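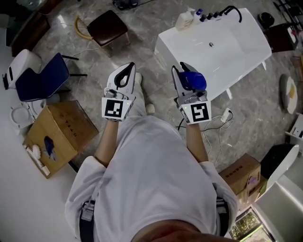

Fig. 1. Bathroom with the tub, marble floor and stool. Blue item held at right.

Otthorpe Bathroom Study - Final Report
Home and Interior Design, group project
Submitted 25/10/2025

1. What we wanted to find out

Our question was how things get put away in a bathroom where there is almost nothing to put them on. Most storage advice is written for a bathroom with a vanity and a cabinet. We wanted to look at the tub rim as a shelf, and at the floor, which ends up as the second shelf whether you want it or not.

The unit is the ground floor bathroom in the Otthorpe building. We got access in September, mornings only.

2. The room

Big white rectangular tub, glossy, set at an angle on the floor. Everyone in the group liked the angle until we had to measure around it. Faucet is on the far rim, black, with a row of black knobs and a curved spout. Drain near the middle of the basin.

Floor is polished gray marble. Looks great, shows everything. Small low stool with a dark brown padded seat and a curved light wood back. The stool turned out to be the most used piece in the study (see 4).

On the rim next to the faucet in Fig. 1: one white pump bottle, one smaller white bottle with a blue cap. We call these the "rim items" below.

3. Method

We ran a tidy-up routine over and over and wrote down how long each one took. Start with everything on the floor or stool, end with everything in its place. Same set of items every time. Total was 87 runs. We planned more but lost two mornings to a water shutoff in the building.

Three layouts:

Layout A - everything on the rim by the faucet.
Layout B - daily stuff on the rim, the rest in a Tretadon basket on the floor.
Layout C - daily stuff on the rim, the rest in a Jetallow hanging caddy on the wall behind the door.

The basket is 300 mm wide, which we picked so it would fit beside the stool. Budget for the whole project was 700 lira and the caddy ate most of it. The basket came from Uçar, a housewares shop two streets over, they gave us a student price.

4. Results

Layout A was fastest to tidy and worst to live with. Bottles crowd the knobs. You reach for the water and knock the pump bottle into the tub. This happened in 7 runs, all of them Layout A. Smaller bottles went over more than the big one, probably the narrow base.

Layout B was slower but steadier, and the times got closer together as we got used to it. Main problem is bending. With the basket on the floor people started sitting on the stool to reach it, wich we did not tell anyone to do. By the second week the stool was always parked next to the basket. We counted this as a result and not as a mistake.

Layout C we expected to win. It did not. The walk from tub to door is short but you do it every time, on polished stone, and everybody slowed down for it. Also the caddy swings.

Cables. Not in our original plan at all. There is a white adapter on the floor below the near side of the tub with a tangle of white and black cables running off it. None of our three layouts says anything about where cables go and they should have. Cables on a bathroom floor next to a tub is a safety point first and a tidiness point second. We should of caught this in the first walkthrough.

5. What we'd recommend

Two bottles max on the rim, set back from the knobs.
Basket with a lid, next to the stool, or better a stool height shelf so there is no bending.
Nothing plugged in near the tub. Cables out of the room before anyone runs water.
Non-slip mat on the marble if the storage is anywhere you have to walk to.

6. Limits

One room, one tub, all of us about the same height. Times were taken on phones by different people so the first few are rough. Did not test with a wet floor, not allowed. Did not test with kids' bath stuff either, and that is probably where most of the mess in a real house comes from.

Run sheets are in Appendix A, floor plan in Appendix B. The plan still has the old basket position - use the measurements in the table, not the drawing.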